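Visit report: Rengifo animation studio, Wakdale

The August visit was arranged through the Lodel Society, which keeps episode guides and cast lists for older television animation. Three of us made the trip. Rengifo occupies the upper floor of a former dairy building on the Wakdale road, a short walk from the station. Signing in took longer than expected as our passes had been printed for the Thursday.

Rengifo is best known to members for Pukari, the series about the harbour master and his lodgers. It no longer makes the programme but holds the production archive, and it still does restoration and foreign-language versions for other companies. The tour was led by Eugeniusz Kalinowski, who joined as a layout artist in the second series and now has charge of the archive.

We began in the paper store. Storyboards, exposure sheets and model sheets are filed by production number, which does not match broadcast order. This has caused errors in several published guides, ours included. The episode listed by us as the series two opener was the fifth one made, and explains why the lighthouse keeper appears there with his later hat and his earlier voice. Kalinowski keeps a concordance in a ring binder and allowed us to copy the pages for series two and three.

The catalogue stands at 2,966 items. An item may be a single drawing or a full folder, so the number says little about volume. Backgrounds are stored flat and separately. Cels are in poorer order. A large part of the first series was sold off when the original company moved premises, and what remains is mostly secondary characters: the postmistress, the two customs men and a great many gulls.
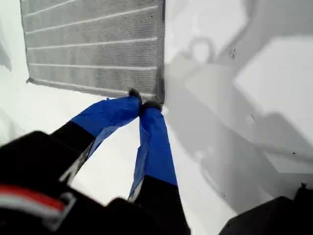

The model sheets answered a question that has been open on our character pages for years. The rival harbour master, Captain Ostler, is drawn with a signet ring in some episodes and without it in others. Members had proposed that there were two characters, or that the ring was sold in the pawnshop episode. The sheets show that the ring was removed from the design after series one to save drawing time. Later shots with the ring are reused animation. The page should be amended, and the section on the twin brother theory shortened to a line.

After a break we were taken to the sound room, where Tsutomu Kawaguchi was preparing a new dialogue track. The original recordings were made with the whole cast together, and the lines overlap. Separate dialogue exists for 28 episodes. For the rest, music and effects have to be rebuilt under the new voices. Kawaguchi played us the kitchen argument from series three in its original form and then in his rebuilt version. The door slam is a substitute, slightly lower in pitch. The kettle is original, recovered from a different episode.

He also had the cast call sheets on his desk. These confirm that the uncredited voice of the ferry announcer was done by whoever was free, with at least four performers over the run. Our entry gives one name throughout. I noted the sessions he had to hand and have passed them to the cast list editors. The sheets for series one are missing.

The final hour was given to questions. The main points were as follows.

The unfinished Christmas special reached storyboard and a rough voice track. No animation was started. The stills that circulate from time to time come from a calendar.

The harbour has no fixed plan. The chandler's shop moves from one side of the slipway to the other depending on which way a character needed to walk. Attempts to draw a definitive map should be marked as conjecture.

The Captain's first name was never settled. Two scripts give different ones and neither was recorded.

The fourth series title sequence was re-timed to fit a shorter slot, which is why the dog does not reach the bollard. A full-length version survives and was shown to us on a small monitor. He reaches it and sits down.

Photography of the artwork was not permitted, and copies of documents are for reference only. Anyone wishing to cite the concordance should give the production number first and the broadcast number in brackets. Corrections arising from the visit are listed on the talk pages for the individual episodes. I have not touched the pages for series four, where Kalinowski was less certain of the order and wished to check the delivery notes before anything was changed.

A second visit has been offered, limited to the background paintings. Numbers will be restricted by the size of the viewing table. Stairs only at present, and the café on the ground floor closes at two.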